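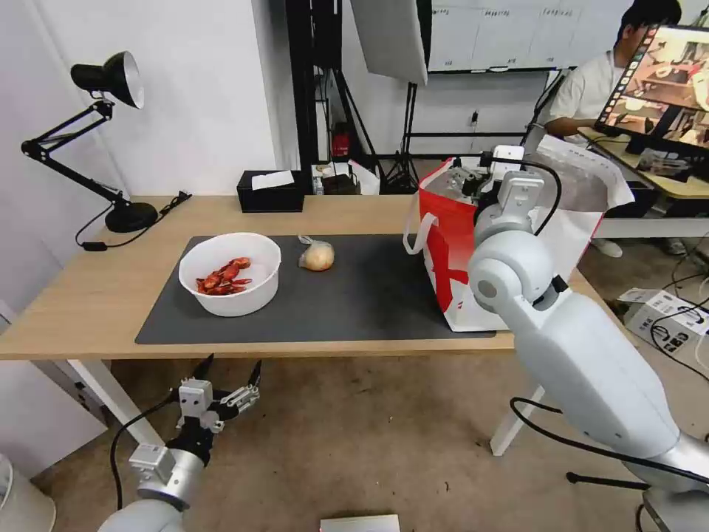

Rosângela Amaral, second-year student, Food and Packaging course

Filed under: Student Work > Term Projects
Last updated: 7 August 2019

Packaging at the Stallside market, Iltthorpe

My project looked at how food leaves the Stallside market and whether shoppers would carry it home in something they could use again. I picked Stallside because it is close to campus and mixes fresh produce with cooked food.

I worked from two sources. The first was a set of 3356 sales slips lent by Onska, the company that handles card payments for part of the market. The slips list the items sold and whether a bag was charged for. The second was a short paper form that 40 shoppers filled out for me in November.

The slips were harder to use than I expected. Many stalls ring up produce as one line, so an onion and a bag of onions look the same. I dropped those lines and kept almost 700 slips where the packaging could be read clearly.

Bread, sliced meat and small tomatoes were nearly always sold already packed. Loose vegetables went into thin bags at the stall. Cooked seafood was the one group where customers sometimes brought their own bowl, mostly at stalls that had put up a sign saying it was allowed.

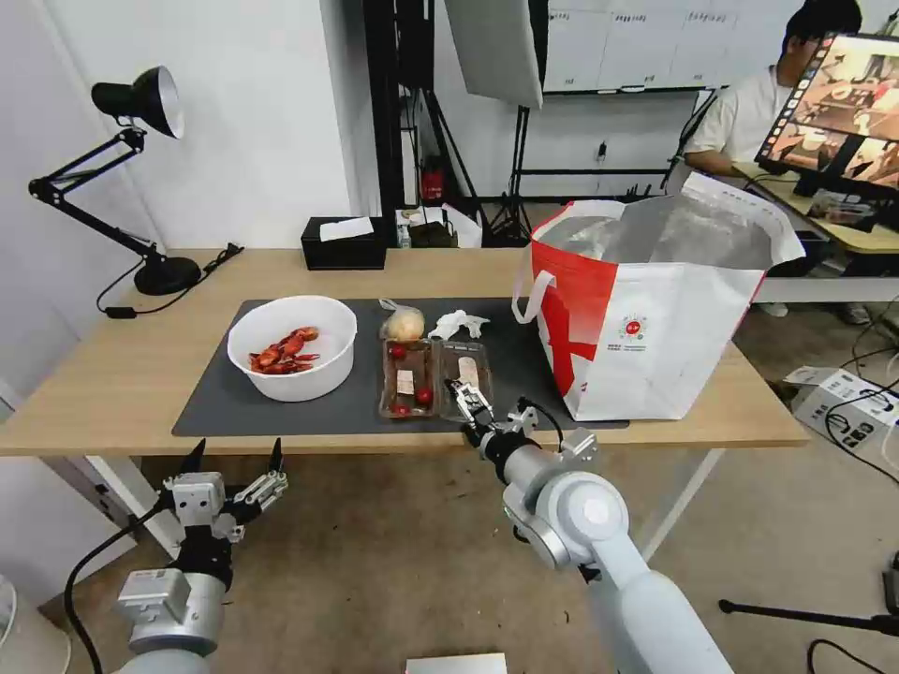 One shopper wrote on the form that the sign mattered more than the price: "I had a bowl in my car for weeks and didn't want to ask." Another answer said the same about bread, but added that a wrapped bun keeps better until the next day.

I also asked about a deposit box made by Stougaard, with 20 cents back on return. Opinions were split. People who shop on foot liked it less - the box doesn't fold.

The main weakness is that cash sales are missing. I would also change question four, which asked about bags and trays together and got answers about only one of them.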